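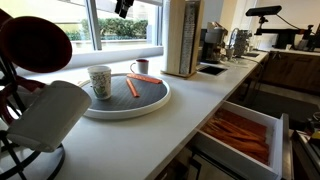 mudroom_mike_drop replied: I'd want to see a gas bill before I believed a word of it. Twenty percent off your heating from a sheet of acrylic pushed into the window frame? Off what, the heat that goes out the windows, or the whole bill? Those are very different numbers and the salesman knows it.

Search this forum Go

Storm inserts in Odendale: anyone got real numbers?
Posted by sashcord, 8 Sep 2019
Share (2)

sashcord
Right, so the question got buried under the photo and the first reply. We had the Eshun rep over in June. He sat in my kitchen for most of the afternoon and left me a folder. The claim in the folder is 20 percent, and it's in large type. There's no footnote. I asked him twice where it came from and he said "field experience." The quote is for the whole house, and he wouldn't price just the kitchen and the back bedroom, which are the ones I care about.

My gut says it's a decent product with a silly number stuck on it. But I've been wrong in the other direction too. I laughed at attic insulation for years and then had to eat my words.

So has anyone had the Eshun ones in for a full winter? I don't need to hear that the house "feels cozier." Everyone who spends that much money feels cozier.

lintel
We have them. Two winters now. I'm going to say it feels cozier, sorry.

The bill did go down the first year. It was also a mild year, and we'd just put in a new thermostat, so I couldn't tell you what did what. Second winter was colder and the bill went right back up, though maybe it would have been worse without them. That's the trouble. You only get the one house.

The noise, though. We're on the truck route and it cut that way down. If somebody had sold them to me as noise inserts I'd have no complaints at all.

sashcord
That's helpful and also sort of proves my point. Mild year, new thermostat, and I bet you'd have been written up as a success story if they'd called you that spring.

lintel
They did call me that spring.

puttyknife
You people are being too hard on it. Old single-pane glass is terrible and adding a trapped layer of air behind it helps. This isn't magic crystals. I put in a competing brand, Flondholm, and the ice on the inside of the glass stopped. I used to scrape it off with a credit card. Now I don't. You can call that a feeling if you want.

mudroom_mike_drop
Nobody said it does nothing. The argument is over the number. If it saves a few percent, then the payback on a whole-house job is longer than most people stay in the house, and the rep ought to say so. Mine told me five years. I asked him to show me the arithmetic and he started talking about resale value.

puttyknife
Resale value is real.

mudroom_mike_drop
Then put it in writing and I'll hold him to it when I sell.

sashcord
Can we also talk about the spray? My folder had a second page for something called Hivamine, a clear coating you put on the glass before the insert goes in. It's supposed to "reflect room warmth back to the living space." It's extra per window. He was very keen on it, keener than on the inserts, which made me wonder about the commission.

lintel
We said no to the Hivamine and he dropped the price by half on the spot. Then he offered it for free. I've never trusted a thing that got that cheap that fast.

transom_tuesday
Lurker here, used to do window work. There are real coatings that do this, and they're put on the glass at a factory. I never saw one come out of a bottle that I'd pay for. Maybe somebody has cracked it since I quit. I'd ask for a lab report with the product's name on it, and I'd expect to be waiting a while.

As for the inserts, measure before you believe anything. On a cold, windy night hold a stick of incense near the edges of the sash and watch the smoke. If it blows sideways, your problem is air leaking around the window, and rope caulk costs next to nothing. If it goes straight up and you're still freezing beside the glass, that's the pane itself, and then an insert might be worth the money. Plenty of folks pay to fix the second problem when they have the first. 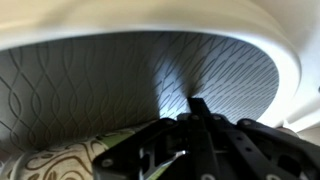
puttyknife disagreed with that last part: rope caulk is fine until you want to open the window. Then you're peeling gray worms off the trim every April and buying more every October. I did it for years. It also did nothing for the ice. I'd still take the insert, and I'd take it with my eyes open about the bill.

transom_tuesday
Fair on the worms. You have to warm it up a bit to get it off clean. And I'd never caulk a bedroom window shut if it's your way out in a fire, which I should have said up front.

sashcord
So what I'm hearing is: noise yes, ice yes, bill who knows, spray no.

mudroom_mike_drop
I'm not even giving you "ice yes." That's one house. Where did the moisture go? If puttyknife also quit drying laundry indoors or got a better bath fan, there's your ice.

puttyknife
I did get a bath fan. Same fall. But it's at the other end of the house!

mudroom_mike_drop
Ha. There it is.

puttyknife
There WHAT is. The other end of the house, with the door shut.

lintel
If you do end up trying them, get a couple and leave the rest bare. Eshun told us there was a minimum order and then there wasn't. Ask about the summer too — ours have to come out if we want a breeze, and they're awkward to store. They scratch if you look at them wrong.

sashcord
That may be the way to go. I'll push him for two windows, kitchen and back bedroom, no Hivamine, and if he walks, he walks. I'll do the incense thing first once it gets cold. I've got last winter's bills in a drawer and the utility prints the outdoor average on them, so at least I can compare like with like, more or less. With only a couple of windows done it probably won't show up on the bill whatever happens.

mudroom_mike_drop
It won't. Put a cheap thermometer on the sill of one that has an insert and one that doesn't, same side of the house. Write it down at the same hour every night. And don't tell the rep you're doing it.

transom_tuesday
Keep the thermometers out of direct sun or you'll be measuring the sun.

puttyknife
Post the readings even if they make me look good.

Reply Share (2)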